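## Removing the processor from a retired tower

Strip-down notes for the Weris parts list. The job covers the processor only; drives and power supply have their own pages. Allow about 100 minutes for a first attempt.

1. Shut down, unplug the power cord, and hold the power button for a few seconds.
2. Lay the tower on its side and take off the side panel.
3. Clip on a grounded wrist strap. 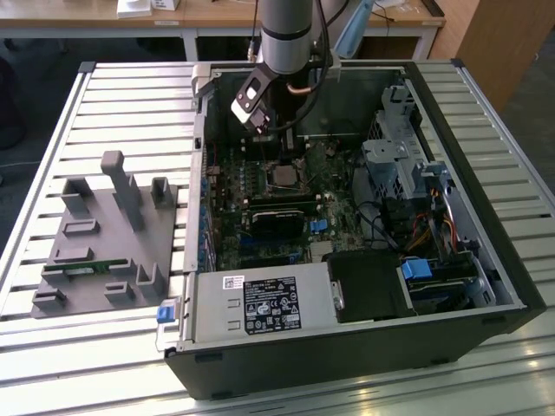
Cable routing decides how much room is left for your hands. Photograph it before unplugging anything, and label both ends of each lead. On this tower the red, yellow, and orange power wires run in a bundle below the drive cage, and a black SATA cable loops between the cage and the motherboard. Move loose cables clear of the socket.

4. Remove the cooler. Loosen its screws in a diagonal pattern, a turn at a time.
5. Wipe the old paste off the lid with a lint-free cloth and isopropyl alcohol.
6. Check that the lid is bare and the retention frame is clean before touching the lever.

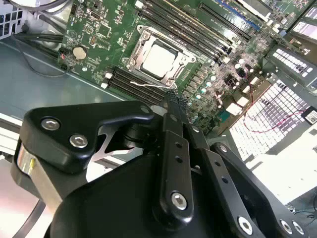 Vasilică Olteanu wrote in to say that the memory should come out before the cooler, as a slipped screwdriver lands on the modules first. Either order is acceptable - bag the modules separately.

7. Press the retention lever down, slide it out from its catch, and let it rise slowly.
8. Lift the load plate until it stands open.
9. Note the corner marker, then lift the processor straight up by its edges. Do not tilt or slide it.

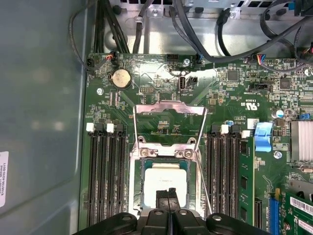

*Load plate raised, processor still in the socket.*

Place the processor in a Stumano tray, lid up, and write the board number on the tray. Close the empty socket with its plastic cover. Tray 1530 is reserved for parts with damaged contacts.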